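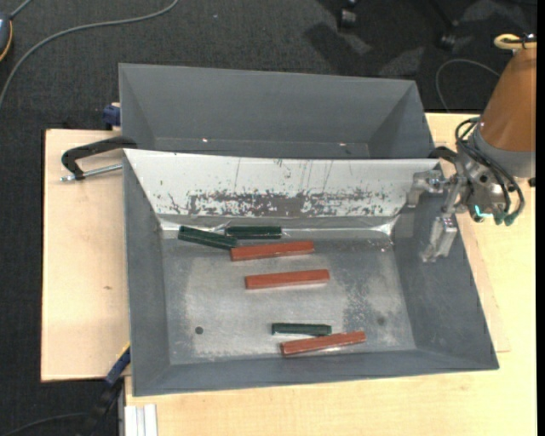 Progress Reports / Bins and Tables

To: Kiri Gilchrist, Pledska fund
From: Flynn Katene, Lalance sorting room
May 7, 2026

Kiri — writing this between two other things so forgive the notes. Covers everything since the last report. Spreadsheet to follow from Afroza.

Where we are

Table is in. Light wood, stands fine on the dark carpet, no wobble once Finlay shimmed the one leg. Height is good for standing work. We looked at a lower one and dropped it.

Both gray bins are on it, big one in front, the narrower one right behind. Plan was side by side. Tried that for a week, too wide, people kept leaning on the corners. One behind the other works better and we'll leave it that way unless you object.

Block set: working with the small set for now, three dark green, three reddish-orange. The reds are longer than two of the greens, easy to tell apart even if you're not looking at color. Full set from Sutherland is still on order. They said June. Remigiusz is chasing.

Wear on the front bin

This is the main thing I wanted to flag. The front bin is taking a beating. The white panel on the far slope has a long band of flaking across the lower half, worst around the center, with thin dark scratches higher up. Bottom is scuffed and cloudy in patches. Also a small round dark hole on the left side of the bottom. Doesn't get in the way of anything so far but I'd rather not wait.

The side walls are holding up much better, faint scuffs on the right one and that's about it. So it's the panel and the bottom that need money. The rear bin has had almost no use and is still smooth on the walls. We could swap them but the rear one is narrower and everyone prefers the big one.

The clear corner piece at the right end of the panel is crinkled. Low priority, it can be done with the rest.

Options, from Remigiusz:

Re-face the panel only. Quote from Grandumier is $405, includes the strip along the bottom edge. They need the bin for a few days.

Replace the whole front bin. $419 plus shipping, same size, same slope. Grandumier again. Panel not included, so we would have to fit our own, and I don't have a price for that yet.

My view — replace. The gap is small even with a panel on top, and re-facing does nothing for the bottom. Afroza disagrees, she thinks the bottom is cosmetic and will go another year. Her note will be with the spreadsheet. Would like your call before we order.

Budget

Equipment line is fine. Table came in under. Nearly 40 percent of the line is left, which covers either option. Nothing spent from the contingency. Shipping on the Sutherland order was charged up front, you will see it in the wrong month, Afroza is fixing that.

Not done yet

Written guide for the sorting exercise. Draft is with Finlay, has been for a while. First half reads OK, second half is still my bullet points.

Storage for the full block set. Need a shelf or a lidded box before June, have neither. Probably a shelf.

Labels for the bins. Keep calling them front and rear, which falls apart as soon as somebody stands on the other side of the table. Suggest A and B. Any objection?

Carpet. You asked about putting something hard under the table. Looked at it, don't think its needed. Blocks land quieter on the carpet when they get dropped and the table isn't moving.

Next period

Order the bin or send it out, depending on your answer. Take delivery from Sutherland and check the set against teh packing list. Finish the guide. Move to 2 sessions a day if the room booking goes through, I've asked but no reply.

Need from you: yes or no on the replacement, and whether shelving can come out of equipment or has to go under furnishings. Last time it was furnishings and it took forever.

Flynn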